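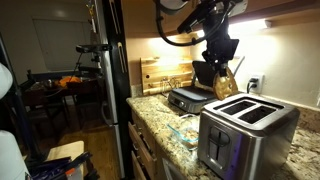
Todau 社团版机械臂套件(厨房任务包)

适用对象:高中及大学机器人社团、选修课小组、参赛队
编号:213
供货方式:整套,或单买任务包

先说值不值得买

我们店卖这套东西,也借给学生社团用过一个学期,所以这一页写得不会太好听。厂家的宣传册说它能让学生“一节课上手厨房自动化”。一节课够拆箱,够把底座固定好,再够吵一架谁来写标定脚本。指望当天就让它做早饭的老师,可以先去看别的产品。

任务包里最受欢迎的一项是烤面包:夹爪夹住一片圆形的烤面包,竖着送到双槽烤面包机的槽口上方。听起来很简单,学生也都这么想。面包片不硬,边缘又不规整,夹紧了掉渣,夹松了歪,歪一点就对不准那条窄槽。如果社团想找一个能练“对准”和“力度”的题目,这一项确实合适。如果只想在开放日上给家长看个热闹,搬积木省事得多。

套件包含

机械臂本体一台,黑色,带夹爪
桌边夹具一副
外接相机支座一个,支架另购
Faris 控制软件授权,可装 5 台电脑
任务卡 7 张,烤面包是第 3 张
纸质教师手册一本(翻译一般,建议对照英文电子版)

不包含

烤面包机、烤盘、砧板、餐具、食材,统统不包含。宣传册封面上摆得满满的,请不要据此向我们索要。烤面包机用普通家用双槽的就行,金属外壳反光比较厉害,靠视觉识别槽口的队伍要多花时间调光,尤其是吊柜底下装了灯的厨房。

关于“自主完成”

任务卡上写着“自主完成率”,但没写怎么算。我们问过厂家,回复是“视具体环境而定”。面包机往左挪一点还算不算同一个环境,没有人给出说法。建议社团自己定规则,写进记录本:每次开始前物品放在哪里,谁可以碰,失败后能不能重来。不写清楚的话,期末汇报里的成功率基本没法比较。

示教模式倒是比预想的好用。学生带着手臂走一遍动作,软件记下轨迹,再回放。不过回放只是照着走,面包换一片厚的,它照样按薄的那片来。有的队把回放录成视频,配上“人工智能早餐”的字幕,这种东西我们见过不少,评委也见过不少。

常见搭配

Sepp 软质指套:夹面包和海绵类物品时有改善,夹光滑的杯子没看出区别。两只一包,磨损快,按耗材算预算。
Dakell 线缆收纳套:手臂上部的线会绕出一个弯,动作幅度大时容易蹭到旁边的东西。收纳套能管住一部分,价格偏贵,扎带也能凑合。

安全与场地

练习阶段烤面包机不要通电,对准的动作用冷机就能练。需要通电时,必须有指导老师在场,急停按钮放在伸手够得到的地方。夹爪是金属骨架,不要让学生用它去掏卡在槽里的面包,插头拔了也不行。台面附近的包和外套请收走,线从脚下过的地方用胶带贴平。

退换

拆箱后本体有故障可换,软件授权激活后不退。因“没有达到宣传效果”要求退货的,请先读一遍本页第一段。

社团借用

校内社团可以先借后买,每队借期 5 周,5 月比赛季不外借。归还时请把夹爪里的面包渣清干净,上一批还回来的时候关节缝里也有。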